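How I fold a plaid shirt (and everything else in the clean washing basket)

I put off writing this one for ages, as folding shirts sounds like something we all know how to do. Then my neighbour Yolanda Escobar watched me get through a basket while the kettle boiled and asked me to show her, slowly, three times over. So here we are! If your shirts come out of the drawer looking as though you've slept in them, this is for you.

I learned most of it from Segundo Londoño, who ran the laundry where I worked one summer in Breltdale. He folded 68 shirts before his first coffee and didn't look down for most of them. I'm nowhere near that, but I can do a long-sleeved shirt in the time it takes the adverts to finish, and it stays flat in the drawer afterwards.

What you need

A flat surface bigger than the shirt with its arms out. A table is kindest to your back, but I've used the floor plenty of times, and the bed will do if the mattress is firm. You also want a basket for the clean things and somewhere to put the finished pile. Please don't put the pile back in the same basket (I did this for years and ended up folding everything twice).

Before you start

Take things out one at a time. I know it's tempting to tip the whole lot out in a heap, but then the shirt at the bottom gets squashed under three pairs of jeans while you're busy matching socks. Leave the rest where it is and just deal with the piece in front of you.

Check it's properly dry as well, particularly the collar and the cuffs and anything with a lining. Thick shirts can feel lovely and dry across the back and still be clammy inside the collar. If in doubt, hang it up for another hour and do something else.

Step one: find the collar

When a shirt is all bunched up, don't pull at whichever bit is nearest. Feel about for the collar first, because it's stiffer than the rest, and pick the whole thing up by that. Give it one good shake, away from your face if it's got buttons. Most of the muddle falls out by itself, sleeves included.

Step two: sort out the lining

Plain shirts can skip this. If yours is lined, the lining likes to creep out at the bottom and roll itself over the hem. Pop one hand inside, flat against the back, and smooth downwards with the other hand on the outside until both layers meet. Then tuck any loose edge back under. Do it now, while the shirt's open, as it's a real nuisance to fix once you've made your first fold.

Step three: buttons

Top button, middle button, bottom button. I don't bother with the others. Lay the shirt face down, collar pointing away from you, and pull the shoulders gently apart until there's no slack between them.

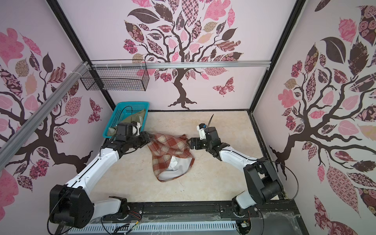 With plaid, you get a bit of free help at this stage. The lines in the pattern are as good as a ruler – pick one that runs straight down the back and use it to check you're square. If it's wandering off to one side, so is your shirt, and the fold will come out like a wedge of cheese. A tiny tug at the hem usually sorts it.

Step four: the sides

Bring the right side in by a third, from the shoulder straight down to the hem. The sleeve will stick out across the shirt, so fold it back on itself and lay it down along the edge you've just made. Do the same on the left. You should have a long, tidy strip with the collar at the top. If the sleeves poke out past the edges, unfold and bring them in again.

Step five: up and over

Fold the tail up a little way, then fold the whole strip in half towards the collar. For a shallow drawer, do it in thirds instead. Turn it over and press down with your palms from the middle outwards. Segundo used to give his a pat at the end, and I still do too, though I couldn't tell you what it achieves.

What about the fluffy, thick ones?

Brushed cotton and fleecy shirts fight back. Go for fewer folds and keep them loose, or you'll get a sort of cushion that springs open the minute you shut the drawer. I keep mine on a shelf in winter, with the heaviest at the bottom.

Yolanda tried all this on her brother's work shirts and says the second sleeve is still her downfall. Mine too, some days! Try folding it on the opposite side first if you're left-handed, which is how she does it now.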